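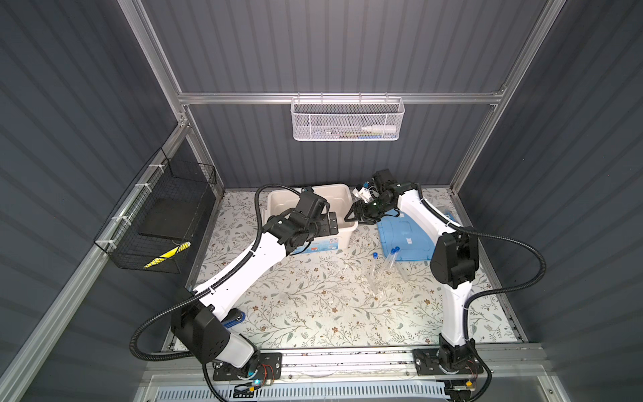

Search this site Enter keywords Go

Resist and Dye Methods for the Renewal of Worn Cotton Garments

Final report of the second-year textile project
Submitted by Illia Stelmakh
Project supervisor: Reinhold Janssen
Unedton School of Art and Design, Department of Fashion and Textiles

1. Introduction

This report sets out the work carried out for the second-year project in surface design. The project examined whether plain cotton garments that have faded or become marked in wear can be given a further period of use by means of simple resist dyeing, using equipment found in an ordinary kitchen and materials that may be bought on the high street.

The subject was chosen following a visit in February to the Sunora clothing exchange, where a large share of the unsold stock consisted of white and pale shirts. Most were sound in the seams and cloth. They had been passed over on account of yellowed collars, small stains at the front and a general greyness. The manager of the exchange kindly agreed to release a quantity of these for study.

2. Aims

The project had two aims. The first was to compare three resist methods for ease of use and for the quality of the finished pattern. The second was to prepare a short set of instructions that a person with no training in textiles could follow at home.

The project did not set out to test commercial dyes against one another. A single navy cold-water dye was used throughout, and all results should be read with this in mind.

3. Materials

The shirts were sorted by cloth weight and only those labelled as pure cotton were kept. Garments containing polyester take up this class of dye poorly, and a first trial on a mixed-fibre blouse gave a pale and uneven lilac. It was set aside and is not discussed further.

Flour paste was made from plain white flour and cold water, with a little alum added to prevent spoiling. Binding was done with linen thread and with rubber bands. For the stitched resist, a strong polyester thread was used, as cotton thread was found to snap when drawn up tightly. 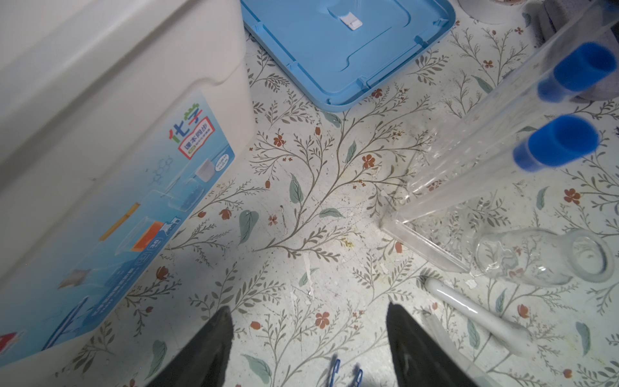 All shirts were washed at 60 degrees without softener and were dyed while still damp. This step was omitted on one early garment, and the dye settled in patches across the shoulders where some finish or residue had evidently remained in the cloth.

4. Methods

4.1 Bound resist

Sections of cloth were gathered around dried chickpeas and bound firmly at the base. The peas were placed by eye on the first shirt and on a chalked grid on the second. The chalked grid took much longer to prepare, and the difference in the finished garment was slight. Rubber bands were quicker to apply than thread but left a broader and softer ring.

4.2 Stitched resist

Lines of running stitch were worked across the yoke and cuffs, then drawn up and knotted. A stitch length of 3 mm gave the clearest line on shirting. Longer stitches allowed dye to creep beneath the fold. The work is slow, and the yoke alone occupied the greater part of two afternoons, although the stitching can be put down and taken up again without harm.

4.3 Paste resist

Flour paste was pushed through a card stencil with a flat scraper and left to dry overnight on a board. The stencil design was a repeated leaf adapted from a curtain fabric in the Ballo pattern book, which is held in the department library. Once the paste had hardened the cloth was scrunched by hand to produce fine cracks, and dye was applied with a wide brush. Immersion was tried on one sample and is not advised, as the paste softened and lifted within minutes.

4.4 Dyeing and rinsing

For each bath, 500 g of damp cloth was dyed at a time. Salt was dissolved separately and added before the garment. The cloth was moved gently for the first part of the hour and turned at intervals after that. Rinsing was carried out in cold water until little colour was seen, and the bindings were then cut away. On two occasions the scissors caught the cloth. A seam ripper was used for all later pieces and is much to be preferred.

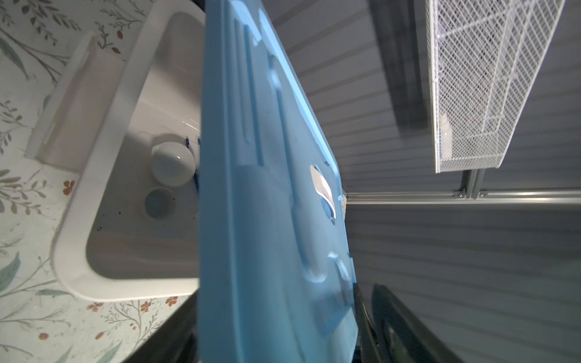
Each garment was given a final warm wash with a mild detergent and dried flat, away from direct sun. Collars were pressed on the wrong side.

5. Results

The bound resist gave the most dependable pattern. White rings stood out well against the navy ground, and the slight irregularity of the rings helped to conceal old marks. Grease spots near the placket remained visible in two shirts as darker patches. It is recommended that such marks be treated before dyeing, or that the binding be placed so as to draw the eye elsewhere.

The stitched resist produced the finest work and was the method most admired when the garments were shown at the department's open day on Sat 26 October. Visitors were invited to handle the pieces and to write comments on a card. Several asked whether the yoke had been printed. One visitor considered the cuffs too busy, a view shared by the project supervisor.

The paste resist was the least consistent. Where the paste was thick the leaf shapes were sharp, and where it was thin they were lost almost entirely. The cracked effect was attractive on plain backs but confused the pattern on pocketed fronts. The cloth also kept a certain stiffness until its third wash.

Yellowed collars were covered fully by all three methods. Polyester sewing thread in the original seams did not take the dye and shows as a pale line on every garment. Some visitors took this for deliberate topstitching.

6. Instructions for home use

A folded leaflet covering the bound method was drafted and given to members of the Salazar evening sewing class, who followed it without help. Two points caused difficulty. The amount of salt was given by weight, and not all members owned scales, so a measure in level tablespoons has been added. The word "resist" was not understood and has been replaced by "tied area" in the present version.

7. Further work

A longer trial of wash fastness is needed. The garments have so far been laundered only a few times, and some loss of colour was noted at the collar fold. It would also be useful to repeat the paste method with rice flour, which several of the older dyeing manuals prefer, and to try the stitched method on heavier cloth such as denim or drill.

The finished shirts have been returned to the Sunora exchange for sale, with the exception of one stitched piece kept by the department for teaching.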